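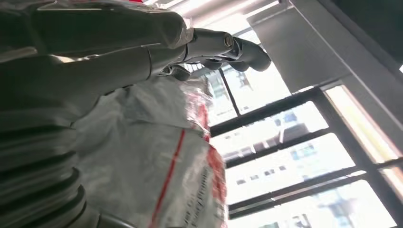
*Robotic arm with jointed hand, fingers partly open.*

# Pliltden: notes from a two-night visit, July

Pliltden stands on the inside of a bend in the Firkach, at the lowest point where the river could be forded before the bridge was built. The old town is compact. It occupies a low limestone shelf with water on three sides, and the only level approach is from the north, where the surviving length of wall is. The rail station is outside the wall on that side. Walking time from the platform to the market square was 14 minutes with a small suitcase, most of it on a paved path with one signaled crossing.

## Layout

The street plan is a distorted grid. Two long streets run parallel to the river, Upper Row and Lower Row, and short lanes connect them. The difference in level between the two rows is enough that most of the lanes have steps at the lower end. Visitors with wheels should use Cooper Lane, the only connection that is ramped throughout. This isn't marked on the free town map but is marked on the one sold at the museum.

Surfaces vary. Upper Row was relaid with sawn stone and is even. Lower Row keeps its river cobbles, with a single flat strip down the middle for handcarts. The strip is narrow and people walking in opposite directions have to negotiate.

## The north wall

Admission to the wall walk is free and the gate at the east end opens at 9:00 a.m. The accessible section is 608 meters long, measured along the walkway, and can be covered in both directions in half an hour including stops. The outer face is coursed limestone. The inner face was patched in brick in several campaigns, and the brick sizes differ enough that the repairs can be told apart from the ground. There's a rail on the town side only, at waist height.

The guided walk was led by Trefor Yorath, who has been surveying the mortar for the town archive. His account of the building sequence differs from the panels. The panels give a single date for the whole north side. He puts the two western bays later, on the evidence of the putlog holes, which change spacing at the third buttress. After he pointed at them the change was easy to follow. He also noted that the drains under the walkway are original and still carry water to the outer ditch.

The tour was scheduled for an hour and ran to an hour and forty. Bring water. There's no shade on the wall between the gate and the west tower.

## Pumphrey Tower

The tower closes the western end of the wall. It has been standing for over 500 years in its present form, on an older base that is visible in the cellar. The stair is a clockwise spiral with 100 steps, unevenly worn, and a rope in place of a handrail. Traffic is one-way on a light system: green to climb, red to wait. The wait at 11:00 a.m. was eight minutes. At 4:30 p.m. there was none.

The roof has a good line of sight down the Firkach to the old lime kilns. Orientation plates are fixed to the parapet on each side. The southern one has weathered and is hard to read in full sun.

The second-floor room holds the bell frame. The frame is oak, pegged, with carpenters' marks cut at each joint, and the numbering has an error at the northeast corner where two joints carry the same mark. The bells themselves are in the museum.

## Maltby House museum

Maltby House is a merchant's residence on Upper Row, with a street-level shop, a hall behind and storage under the roof. The museum uses all three floors. The ground floor covers the river trade, chiefly lime, hides and salt. The upper floors cover the flood and the rebuilding.

The flood section is the reason to come. A plaster wall in the rear hall preserves the tide line left by the silt, and the curators have left it unglazed behind a low barrier. Next to it is the claims ledger, open at the pages for Lower Row, with a transcription on the desk. Entries list the property, the depth of water and the sum asked. The sum granted is in another hand and is nearly always lower.

Lockers take a coin, returned. Large bags aren't admitted above the ground floor. Labels are in two languages on the ground floor and one above it.

## Bridge and river path

The bridge has five arches, four semicircular and one flatter. The flat one replaced a drawbridge span. It's closed to vehicles. The path downstream to the kilns is level and surfaced with rolled gravel, with benches every 100 meters or so, as far as the weir. Past the weir it narrows and was muddy at the second stile.

## Practical

- Trains are hourly until early evening, then every two hours.
- A combined ticket covers the tower and Maltby House. It's sold only at the museum desk, so start there.
- Public toilets: market square and station. None on the wall.
- Most kitchens on Upper Row stop serving at 2:00 p.m. and reopen at 6:00. The bakery at the foot of Cooper Lane stays open between.
- The bells are rung by recording at noon - loud if you are on the tower roof.

One full day covers the wall, tower and museum. The kilns need a separate morning, and I didn't get inside them. The gate was locked and the number on the notice went unanswered.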